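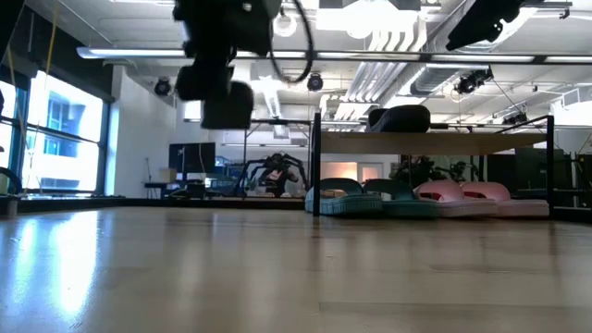 Where should indoor footwear be kept in a shared room? In pairs, on the floor beneath a low shelf near the point of entry, with the toes to the wall and nothing stacked on top.

The above is the rule adopted in this household and, since December, in the shared workroom at Seton as well. It is set out on this blog following several requests for a written version. Slides and foam slippers are light, they have no laces to tie together, and they drift. A pair left by the door in the morning may well be found in two different corners by the evening.

The procedure is short. All footwear is first brought up to a table, where it can be looked at properly under good light. Each slide is turned over and the sole inspected. Grit is brushed out of the ridges, the footbed is wiped with a damp cloth, and the inside of the strap is checked, as fluff gathers there. Only then are the pairs matched and returned to the floor. A bare wood surface should be wiped before and after, and protected with newspaper if the soles are dirty.

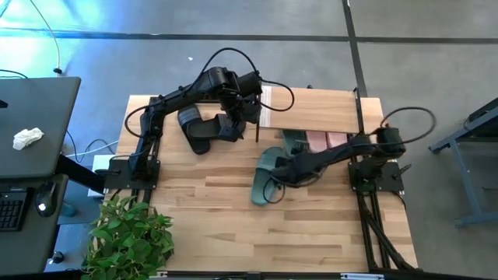

Larnov wrote in to object that shoes ought never to be put on a table at all, clean or otherwise, and that a sheet on the floor would serve just as well. The objection is noted. A sheet on the floor is acceptable to those with better knees than the present author, and the order of work remains the same.

Colour is of more use than labelling. At Seton, each size has been given its own colour, and the practice of writing initials on the heel has been dropped — the ink rubbed off within 2 weeks in any case. Teal and pink are readily told apart, even in poor light. Black is best kept for a single pair, as a second black pair in the same room leads to disputes.
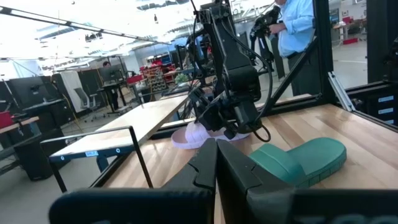
Straps deserve a further word. A thick moulded strap holds its shape if the slide is stored flat, and loses it if the slide is wedged on its side under something heavy. Any that have been squashed should be left flat overnight with a rolled sock inside. Drying on a radiator is not advised for foam of any kind. One pair from the Avon house shrank by a full size in this manner and is now used for gardening.

Replacements are bought once a year, after the winter. The old ones go in the shed.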